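Suche Suchbegriff eingeben Los

Kurs «Roboterarme in der offenen Werkstatt»
Handout zum zweiten Abend: Greifen und Ablegen mit zwei Armen
Unterlagen: Yesenia Ibarra, Werkstatt Bokent
Technische Betreuung: Konrad Moser

1. Wo wir stehen

Am ersten Abend haben wir die beiden Arme am Tisch befestigt, die Kabel verlegt und die Nullstellung eingestellt. Wer an diesem Abend gefehlt hat, liest bitte zuerst das Blatt von Jhosep Condori, es liegt im Ordner Zindier. Ohne die Nullstellung stimmen alle Werte in diesem Handout nicht.

Heute behandeln wir eine Aufgabe, die einfach aussieht: Ein weicher, gestreifter Gegenstand soll in einen orangen Korb gelegt werden. Ein Arm arbeitet am Korb, der andere am Gegenstand. Ich schreibe im Folgenden «Rolle» für den weichen Gegenstand, damit wir alle dasselbe Wort benutzen.

2. Der Greifer von nahe

Der Greifer hat zwei Finger, die sich parallel bewegen. Man gibt ihm zwei Zahlen: die Öffnung und die Kraft. Beide Zahlen stehen in der Steuerung auf einer Skala von 0 bis 100. Das sind keine Millimeter und keine Newton, bitte verwechseln Sie das nicht in Ihrem Protokoll.

Für weiche Teile beginnen wir mit Kraft 30. Ist der Wert zu hoch, dann wird die Rolle zwischen den Fingern zusammengedrückt und springt beim Öffnen zur Seite. Ist er zu niedrig, rutscht sie beim Heben nach unten weg.
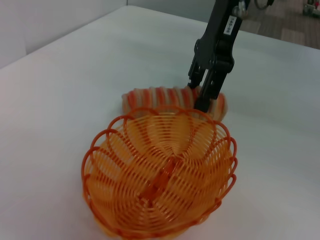
Die Höhe, in der man greift, ist ebenso wichtig wie die Kraft. Greift man zu hoch, so hält man nur die Oberfläche. Greift man zu tief, so stossen die Fingerspitzen auf den Tisch und die Steuerung meldet Überlast. In diesem Fall den Arm von Hand nicht ziehen! Zuerst die Taste «Halt» drücken, danach die Meldung quittieren und den Arm langsam nach oben fahren.

Wir fahren den Greifer in zwei Schritten an:
- Schritt A: schnell bis zu einem Punkt über der Rolle.
- Schritt B: langsam nach unten, dann schliessen und 800 Millisekunden warten.

Die Wartezeit wird gern weggelassen. Natalia Mendoza hat im letzten Kurs mit verschiedenen Zeiten probiert, und unter diesem Wert waren die Finger manchmal noch in Bewegung, als der Arm schon hob.

3. Zwei Arme, ein Tisch

Jeder Arm hat sein eigenes Koordinatensystem. Ein Punkt, den der linke Arm kennt, bedeutet für den rechten Arm nichts, solange wir ihn nicht umrechnen. Die Umrechnung macht das Programm Divia, aber die Messung am Anfang müssen wir selbst machen.

Für die Messung fahren beide Arme nacheinander zum selben Punkt auf dem Tisch. Nacheinander, nicht gleichzeitig. Die Werte trägt man in die Tabelle ein, und Divia rechnet daraus den Abstand der beiden Sockel.

Der linke Arm berührt den Korb am Rand, er soll ihn nicht heben. Bei einem so leichten Korb genügt schon wenig Druck und er rutscht. Deshalb stellt man die Bewegung des linken Arms zuerst ein und prüft sie allein, ohne den rechten.
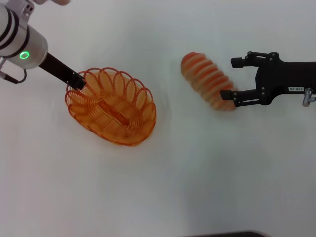 Danach kommt der rechte Arm dazu. In der Ablaufliste steht vor jeder Bewegung ein Feld «Warten auf». Dort trägt man ein, welcher Schritt des anderen Arms fertig sein muss. Bleibt das Feld leer, starten beide Arme zusammen, und das wollen wir heute noch nicht.

4. Aufgabe in Zweiergruppen

a) Tragen Sie die Kraft 30 ein und greifen Sie die Rolle in der Mitte, danach am Ende. Notieren Sie den Unterschied.
b) Ändern Sie die Kraft in kleinen Stufen, bis das Greifen sicher gelingt.
c) Ergänzen Sie das Feld «Warten auf» für alle Schritte des rechten Arms.

Die Protokolle gehen bis Montag an Marisol Cárdenas. Sie sammelt auch die Fragen für den dritten Abend.

2 Kommentare 30 Mal geteilt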